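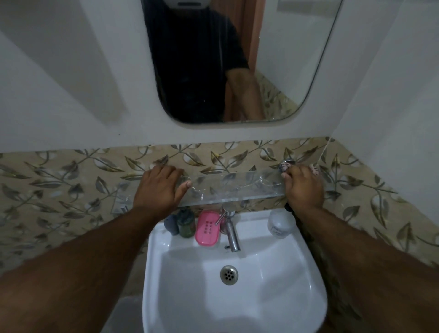 Monday, Stodance club notebook, sink corner

Working on the bathroom chore set for the student project. The task list has three jobs at this sink: glass shelf off and on its brackets, shelf spray and wipe, mirror wipe. We need human demos of each before Zameck (our arm) gets a try at any of them. Today was demos only, Zameck stayed switched off at Flernisside.

Shelf on brackets. Both hands on the glass, left flat on the front, right at the bracket end. The glass is clear and the leaf tiles show straight through it, so the edge finder kept locking onto the leaf pattern. Out of 19 short clips it found the front edge in 12. Better when the edge picks up a highlight. Tried turning up the contrast and it got worse, so I put it back.

To do: label bracket contact as its own event. At the moment it is lumped in with "place".

Mirror wipe. Cloth in the right hand, left palm flat on the glass. Two problems in the labels. The hand tracker sometimes reports the reflected arm as a third arm, and it gives the cloth to whichever arm it likes better. I masked the mirror by hand for the first few clips and the extra arm went away. Masking by hand is slow, nearly 2 hours for that small batch, and I don't want to do the rest that way.

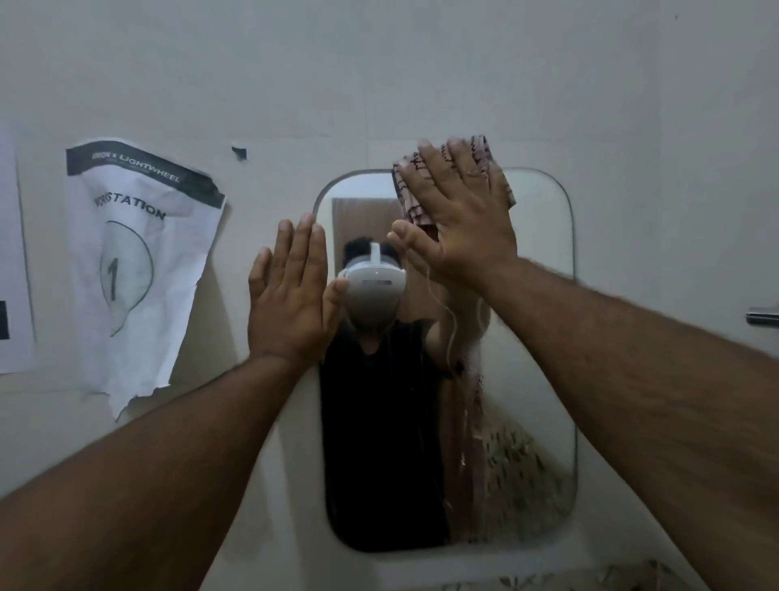 Pavithra Palaniappan wrote in the margin that a mask drawn once won't hold when the head moves, and that we should fit the mirror outline on every clip and drop anything inside it. She also wants the bracing hand labeled, as Zameck will need to know where it is allowed to press.

Agreed on both. Will try the outline fit with the rounded corners left out.

Shelf spray. Shelf in the left hand, held at a slant over the basin, bottle in the right with a finger on the trigger. Droplets on the glass help the edge finder a lot. On the wet clips it scored 95 percent, against the poor result on dry glass. That may be a cheat, though, as the real task starts dry.

Trigger pull is too small a movement for the current labels. Starting a new one called "squeeze".
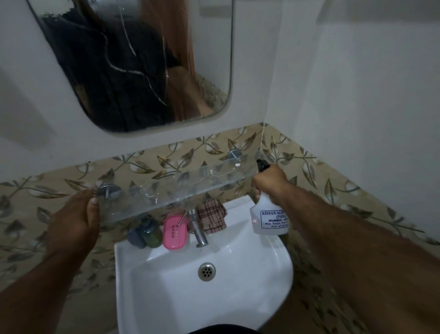

Jhonatan Huamán asked whether we could skip the spraying for Zameck and hand it a shelf already wet, and leave the trigger for the team that takes over after May. He thinks the gripper fingers are too wide for that bottle head anyway.

Haven't measured the fingers against it. Will do that before the next session, then decide. Tello batteries are on the charger, please leave them there.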